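14 Dec 2019

Collection for the Ollby set resumed this morning, with the box task continued at the large white table. The target for the session was 30 accepted examples, each to be performed with the hand-held grippers and each to be logged before the next was begun. Mathis Lecomte kept the log. The running total at the start of the day stood at 345.

Operators were reminded to vary their approach to the box and to keep the fingertips in view during each grasp. The bottle and the bagged goods are to be entered under separate headings.
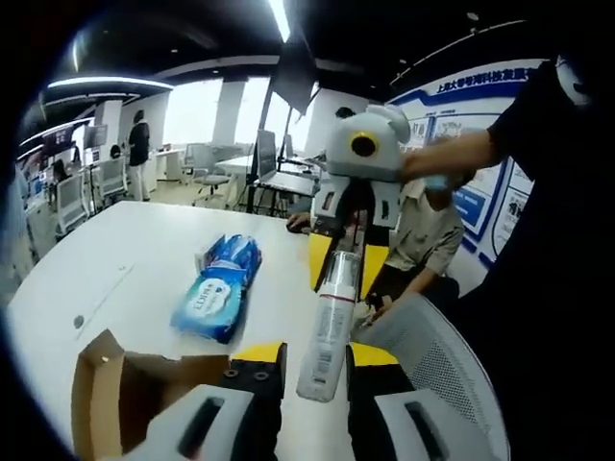
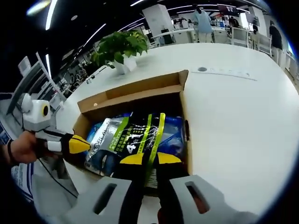
Two grippers in use at the table, with the box open.

Sandrine Pichon remarked that the slow attempts should be kept, as a system shown only quick and clean grasps would have little to learn from when one went badly. She asked that they be marked in the log and left in the set. This was agreed for the present and will be reviewed in February.

Of the attempts made before lunch, 34 were accepted. The files were copied to Lolludgate at the close of the session. Shivam Yadav is to check the labels on Monday.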